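Against the Restaurant List

Every February the lists come out, and every February I read all of them, like a man checking the weather in a town he moved away from.
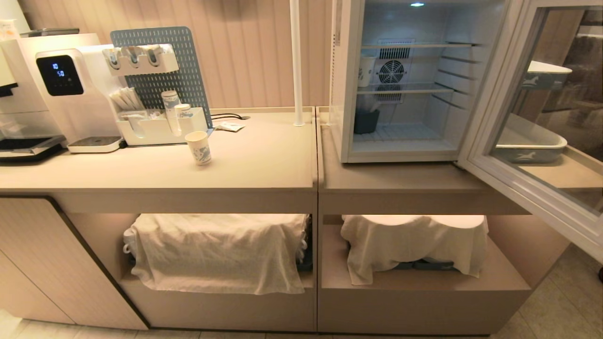 By Botond Szekeres
Opinion | Food & Drink

This year Nelletti climbed 37 places in one guide and vanished from another. I ate there on a Sunday. The soup was the same soup.

A list needs movement or it can't be sold, so somebody has to fall. Luangrath, which has served the same duck for 30 years, fell. The duck was not consulted.
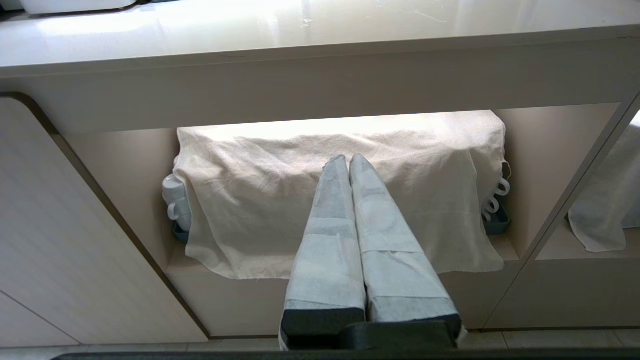

Do the rankings help the cooks at all?
They fill tables for a season, mostly with people photographing the butter.

Pomik, my neighborhood place, has never been ranked. It has 2 specials and a waiter who sighs when you order the wrong one. I usually do.
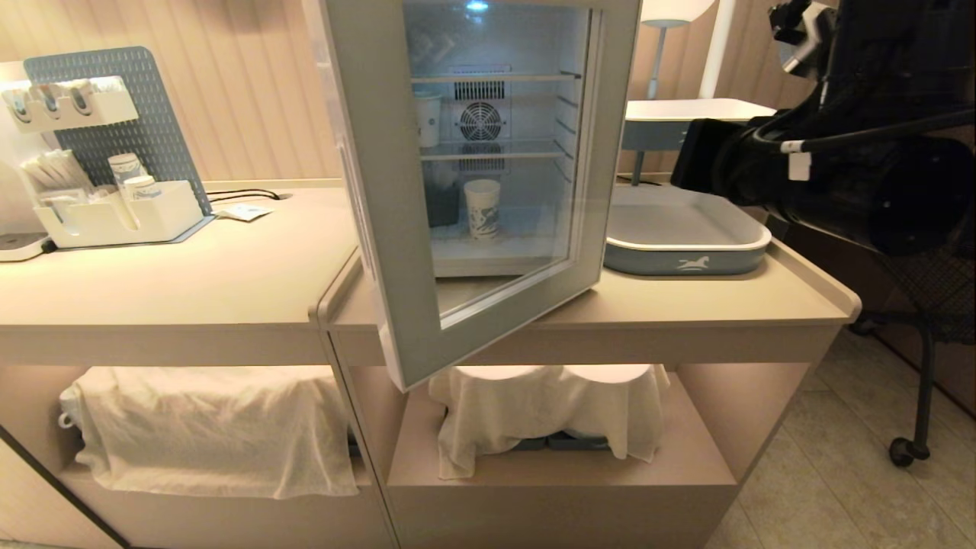
I'd put that sigh up against any tasting menu in town, and I've sat through one with 191 words on the card describing a carrot. I went to Pomik afterward and had dumplings.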